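Stories > Short fiction > Winter

Latest Archive Submit About

The Night Ferry to Odau

Dec 17, 2025

Missed the first boat. Ran for the second, coat open, one shoe untied, and made it with the ramp already lifting.

Seventy miles of black water to Odau. She had 300 in cash and a letter from the Sastico office saying the house in Plelthorpe was hers if she signed by January. Her aunt's house. An aunt she'd met once, at a funeral, who gave her a mint and said nothing.

No seats. She sat on her bag by the stairs. Engine noise, diesel, somebody's radio going in and out.

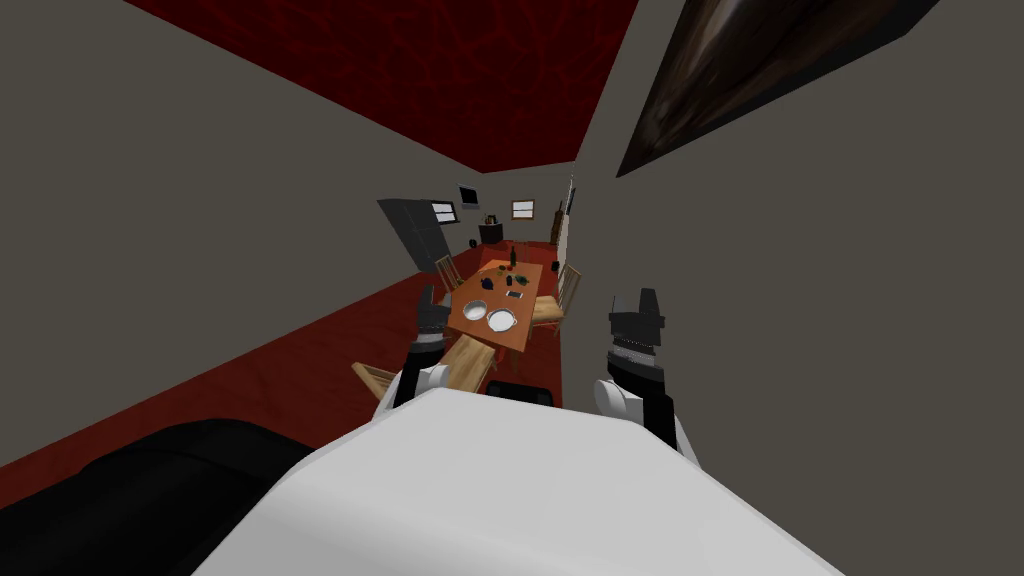 She read the letter agian. Five pages, most of it about drains. On the last one, in pencil, a line that wasn't typed. Don't sell the piano. Same slanted hand as the old birthday cards, the ones her mother kept in a drawer and never answered.

What piano? Nobody had mentioned one.

Lights on the left. Odau, or a ship pretending. People stood up too early, the way they do, and she stood up with them. Cold rail. Salt on her teeth. She took the pencil out of her hair and wrote under her aunts line, quick, before the bump of the dock: I won't.

Then the ramp went down and everyone pushed.

Recent stories
The Michalík Clock
Snow on the Plelthorpe Road
2,044 Steps
A Coat for January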